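Amerley Ayaaba had been to enough open days to know that the coffee came first and the numbers came last. Koltivo did it the other way around. A man in a gray vest met the visitors at the elevator and told them, before they had their coats off, that a human being handles a laptop 100 times a week without thinking about it.

"Who counted?" Amerley asked.

He laughed as if she had made a joke and handed her a badge.

She was there for Mutiso, which rented out office equipment and got most of it back in worse shape. Her boss had read something in March about machines that could check in returned laptops, and he had been forwarding her articles ever since. Go and look, he said. So she had taken the 11 o'clock train.

The program was called Tison. The man in the vest explained that before Tison could handle anything, it had to learn from people, and that today they would see the people. He said this grandly. Then he led them to a desk.

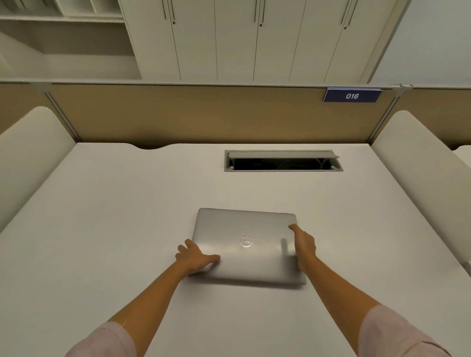
*Desk 016, both hands on the lid.*

Amerley waited for the rest of it. A woman in pink sleeves had her hands on a closed Dell, and the visitors stood behind her and watched like parents at a piano recital.

"What is she doing?" whispered the man from Usine, who had come in a suit.

"Working," said Amerley.

The vest was talking about contact and pressure. Every angle of the wrist was worth something, he said. Later it would all go into Tison, and Tison would know what a lid was. Amerley had a nephew who knew what a lid was. He was 3, and he had learned it by slamming one on his thumb.

She asked how many times the woman would do this before lunch.

"Thirty runs is a good morning," he said.

"And then the machine can do it?"

"And then we have a good morning's worth of data."

She wrote that down word for word, and underlined it for her boss.

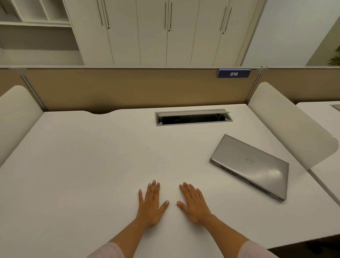
*Hands flat on the desk, laptop to the right.*

"This is a very important part," the vest said. "The neutral position."

The man from Usine nodded slowly. Amerley looked at the lilac nails and thought that they were nicely done, and that the woman probably had opinions about all this which would be worth more than the tour. She tried to catch her eye. The woman kept her head down, toward the desk.

"Could I see the machine?" Amerley said. "The one that's learning?"

There was a small pause. Tison was at another site, he said. There was a video, though – a very good one – and they would all get the link.
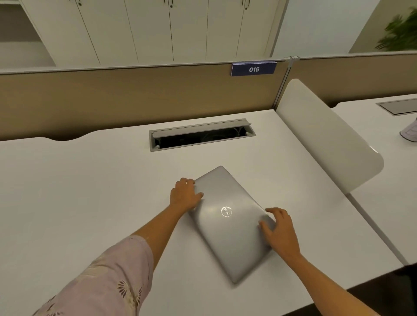

What did Koltivo have ready for visitors to see that day?

People teaching by hand, and a link to a video of the machine, which was kept at another site.

Amerley put that in her report more or less as it stood, on the train home, with the badge still pinned to her coat. Her boss called before she had finished typing.

"So are they close?" he said.

"They have nice desks," she told him, and went back to the part about the thirty runs.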